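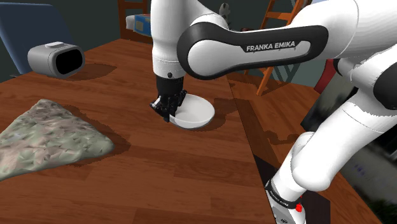
Can machines do the chores yet?

Gallery, November. Put together by Selma Berisha for the Dosthorpe open evening.

Clearing a table is a job most of us do without thinking. For a machine it is a string of small decisions, and we have spent the autumn working on them in simulation at Duslow. Everything on this page is computer-rendered.

Bowl, gripped by the rim. The arm is a Franka Emika and the fingers come down from above. One side of the bowl is tipped up towards them. Shallow bowls are harder than mugs — there is no handle, and a poor grip lets them swing.

Cloth, left side of the table. It is crumpled, and a crumpled cloth has no obvious corner to take hold of. Arben Kos is writing the folding task and does not expect it to be ready before spring.

We ran the bowl task 546 times. Zlatko Babić keeps the results and will have them with him on the night.

So, can they do it? Single steps, often. A whole kitchen after tea, no. Ljubica Dumitrescu timed herself clearing her own table and took 2 minutes, which is the figure we are working towards.

Doors open at 7 on Tuesday. Questions to Selma at the front desk.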